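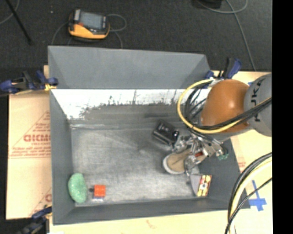
Frequently Asked Questions about the Mixed Bin

Drullum is a small tidying service. These are the questions which we receive most often about the mixed bin, the part of our method where all small things without a place are collected before they are sorted. The answers were written by Selim Avcı and corrected by Kazimiera Tokarz.

What is a mixed bin?

It is one open bin for the small objects that you find in the house and do not know where to put. A sponge, a little cube from a game, a booklet, an insole without its pair. You put them in during the week and you sort them at one time.

Which shape of bin do you recommend?

We prefer a wide rectangular bin with walls that go outward, like the gray one at the top of this page. You can see the floor of it from a chair, and your hand can enter from any side. A deep box with straight walls is good for storing, but for sorting it is tiring, and the small things stay in the corners.

Does the color matter?

A little. On a plain gray floor it is easy to find something green or orange-red. Dark objects are more difficult in a dark bin. If you have many black parts, for example lens caps and adapters, please choose a light bin.

My bin has white marks on the inside. Must I replace it?

No. The gray bin on this page has white streaks on its wall too, and such marks do not disturb the work. Try warm water and a soft cloth first. If the marks stay, leave them. We do not advise a rough sponge, it can make the surface dull.

Where should I put the bin when I sort?

On a table, at a height where you do not bend your back. A pale tabletop is pleasant, as you notice quickly if something small falls beside the bin. Keep a free area on one side for the things you take out.

How full can it be?

You should still see the floor between the objects. When they begin to lie on top of each other, it is time to sort. Harpreet Boychuk, who visits most of our new customers, once emptied a bin with 936 pieces in it, and this took her until the evening. Please do not wait so long.

How long does one sorting take?

For a bin that is not full, 47 minutes was the average in our last season of home visits. With children who help, it is longer, but we still recommend to include them.

In which order do I take the things out?

Begin with flat things, such as booklets and small printed boxes. They hide other objects under them. After this take the big pieces, then the small ones. Leave the thing you cannot name for the end.

Can electronic things go in the mixed bin?

Small ones without loose batteries, yes. Measuring instruments and everything with thin wires should stay outside, because the wires catch the other objects. Give them a hook or a drawer of their own.

And soft things, like sponges?

Only when they are fully dry. A damp sponge will spoil paper that lies near it.

What do I do with single items, for example one insole?

Keep it for one more round. If the second one does not appear, let it go. Edmund Makowska from our office has a different opinion and keeps singles for a year, so you can also do it in this way.

Do you sell the bins?

We do not. We lend them for 2 weeks to customers of the home visit, and after that you can decide which size you want to buy. The lending stock is 56 bins, and in December they are usually all out, so please reserve early.

My question is not here. Whom can I ask?

Write to Remigiusz Stępień through the contact form. He answers in the mornings. Please tell him the length and the width of your table if your question is about the size.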